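Household robot makers narrow their sights to the kitchen counter

OTTHORPE — The robot that does the whole house is still a long way off, according to people who work on the machines here. The one that puts things back where they belong on a kitchen counter may be closer.

Muteo, a small automation company with its offices near the Otthorpe rail yard, said in July that it has dropped plans for a general home helper and will put its effort into a short set of counter chores. The list includes moving a cup, clearing a plate, and picking up an object and setting it down on a cutting board without tipping it over.

The company said the change came after two years of trying to do too much. Its earlier machine was meant to fold towels, load a dishwasher and sweep. It could do parts of each job under close watch, but it rarely got through an entire one.

"We kept showing people the good tries," the company said in a written statement. "A customer at home gets all of the tries."
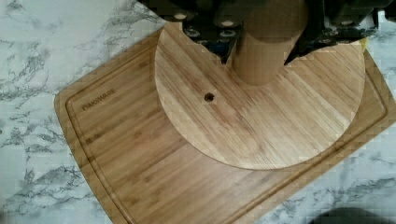
Kitchen work is hard on machines for reasons that are easy for people to overlook. Cups and jars come in many shapes. Some are clear, and cameras have trouble telling where a clear edge stops. Wood, plastic and metal each need a different amount of squeeze. A hand that is right for a mug may be too wide for a spoon.

Then there is the matter of where things are. On a factory line, parts arrive in the same spot and face the same way. At home, a bottle that was beside the stove in the morning may be behind the toaster by dinner. A machine that learned one layout has to work out the new one before it can begin.

Vumex, which sells packing equipment to warehouses and repair shops, has seen a smaller version of the same problem. The company has had machines on the shop floor in Otthorpe for several years, most of them doing one task all day. They lift sealed boxes, turn them to face a scanner and send them down a belt.

The firm tried last winter to add a second task, sorting returned goods out of open bins. That project is on hold. The returns came in torn bags, half-closed cartons and loose pieces, and workers spent so much time clearing jams that the bins were moved back to the hand-sorting tables by spring.

Vumex said it still expects to bring the sorting machine back, though it did not give a date. It has kept on the 16 people who work the returns tables.

Muteo's new plan calls for a test in four rented apartments in the Mathur building, on the east side of town. Tenants who sign up will have a machine fixed to the kitchen counter for part of the day. It will work in the late morning, when most of them are out, and stop if anyone comes into the room.

The rent credit for taking part has not been set. Building managers said they have asked for written rules on noise, the handling of knives and glass, and what happens if something breaks. The machine will not be allowed to touch the stove or anything with a blade during the test.

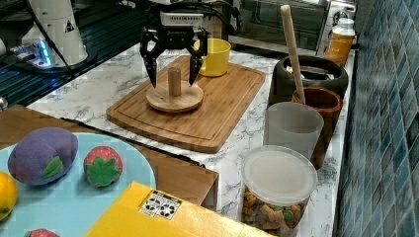 Page last changed: July, 4:16 p.m. Adds details of the apartment test.

Much of the debate in the trade is over what counts as doing a chore. A short video of a robot putting a cup on a shelf can look like a finished product. Buyers tend to ask other things: how long it took, how many times it failed first, and whether a person was steering it from another room.

Muteo said it plans to report each of those for the apartment test. Every run will be logged as finished, finished with help or not finished, and runs steered by a person will be listed apart from runs the machine does alone. The company has set a goal of 2000 logged runs before it decides whether to build a version for sale.

Speed is another open question. Clearing a counter takes most adults a few minutes. Muteo would not say how long its current machine needs for the same job, only that it is slower than a person and that the test is meant to show by how much. The company argues that slow work may be fine if it happens while the house is empty. Some landlords are less sure, and point to the electric bill and to the counter space the machine takes up.

Price may matter more than either. Vumex can spread the cost of a packing machine over two shifts a day. A family that wants its breakfast dishes moved has no such schedule, and the company says that is one reason it has stayed out of homes. Muteo has not announced a price and said it will not do so before the test is over.

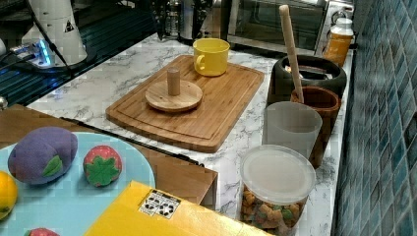

People who train these machines say the setup around a task often matters as much as the task itself. A bare table makes for quick practice, but it does not tell anyone much about a home. Muteo said its apartment counters will be left the way tenants keep them, with whatever stands there day to day. That means crowding of a familiar kind, such as a long wooden spoon leaning out of its cup beside a black pot, with a see-through canister of snacks a little way in front. Reaching for one item without brushing against its neighbor is a skill most children have by school age. For a machine it is a planning problem, and the company lists it among the tasks it expects to fail most often in the first weeks.

Soft items are on the list as well. Dish towels, bread bags and sponges change shape when they are gripped, and a machine that judges its hold by the width of an object can lose track of them. Muteo will leave towels out of the first round and add them if the simpler chores go well.

The Mathur test is open to tenants on the lower two floors. Sign-up sheets are at the front desk, and each household will be shown how to shut the machine off before it is left running. Results are to be posted by the company after the last apartment is finished.

Vumex said it will read the results when they come out but has no plans for a home product of its own. Its next new machine, due in the Otthorpe warehouse this fall, will do one job. It puts lids on boxes.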